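Open day at the Kenddale mathematics institute

The institute at Kenddale opens its doors once a year, in October, and this time the geometry and topology group had the run of the ground floor. I took the early train and got there a little after nine. Registration was a folding table with name stickers and a printed program, and a board in the lobby said 196 people had signed up for the morning. The building is on the hill behind the Cerkela bus station. The walk takes longer than the map suggests, and the last part is stairs.

The first talk was on triangulations, in the big lecture room. It started from something everyone there could follow: cut a polygon into triangles, count the vertices, edges and faces, and take vertices minus edges plus faces. For a polygon without holes the answer is one, however you cut it. The speaker then did the same for the surface of a ball and got two, and for the surface of a doughnut and got zero. There was a paper torus to pass along the rows, made of 594 triangles glued edge to edge. It had gone soft in places by the time it reached the back.

After that came the question of how few triangles a torus needs. The answer is 14, with seven vertices, and every pair of vertices is joined by an edge. The handout had the flat pattern for it, with letters along the sides to show which edges get glued. I tried folding mine during the coffee break and gave up with four flaps still open. There is a version with flat faces that does close up in ordinary space, and the group keeps one in a glass case by the stairs. It looks nothing like a doughnut.

Coffee was in the corridor. The tea ran out early. Parking had been moved to the Homlow lot and several people arrived during the break because of it, so the second session began ten minutes late.

The second session was split. Half of us went to the Hoxha Room for a talk on nerves of coverings, and the other half went to a workshop on knot diagrams. I chose the first. The idea is to cover a shape with overlapping patches, put down a point for each patch, join two points when their patches overlap, fill in a triangle when three patches have a common overlap, and so on upward. If the patches and all their overlaps are simple enough (convex ones will do), the result has the same holes as the shape you started with. The speaker showed a ring covered by three arcs, where the nerve is an empty triangle, and then a ring covered by two arcs, where the method fails: the overlap comes in two separate pieces and the nerve is a single edge. I had read the theorem before and had not seen why the condition was there.

Someone asked how this works on a computer. The demonstration used 70 patches on a map of an island with a lake in it, and it found the lake.

Lunch was sandwiches. The rooms along the back corridor were open until two.
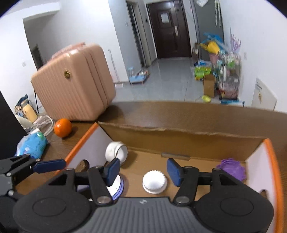 Grippers and a shallow cardboard box on a dark wooden table.

I spent most of the afternoon in the library, which holds nearly 200 plaster and string models of surfaces. Labels are in three languages and a few have fallen off. The ruled surfaces are on the lower shelves and are easier to see from the window side.

The closing talk, on coloring maps on a torus, ended at four. Slides for all sessions except the knot workshop are on the institute's page. Anyone going next year should bring scissors and tape for the handouts, as the ones on the tables were in use all day.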